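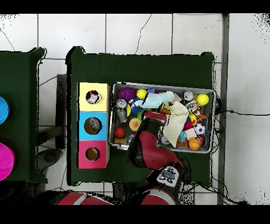 ## Sorting day at Prikcombe

3/18/19

We finally have the sorting table going, and I could watch it all day! Kanini Lyimo drives the red arm by remote control, one pick after another, and each run gets saved so the arm can learn the job from her. The tray is a wonderful mess: spiky balls, cans, cloth, a soccer ball, a globe ball, toys on top of toys. The three boxes on the left, yellow, light blue and pink, each have a round hole in the top, and that's where things go.

**Down in the pile.** The gripper is right in among the toys next to the cream knitted cloth. Cloth is my favorite thing to teach (Kanini would pick anything else), and the light blue one farther up the tray is every bit as floppy.

## How we run it

- Two people per shift, one driving and one resetting the tray. Femke Jacobs and Dennis Lukumay have the next one.
- Go slow on the way in. Quick grabs look great and teach the arm terrible habits.
- If you drop something, keep recording and pick it up again. We want those recoveries!
- Stir the tray between runs so the balls don't all end up in the same corner.

We've been at this since January and the log stands at 3972 runs, with up to 2000 more planned for the Flerkar arm. Esther Kashindye is checking the saved runs and would love a second pair of eyes. If you'd like a turn at the controls, write to Dennis Goodall and he'll put you on the list.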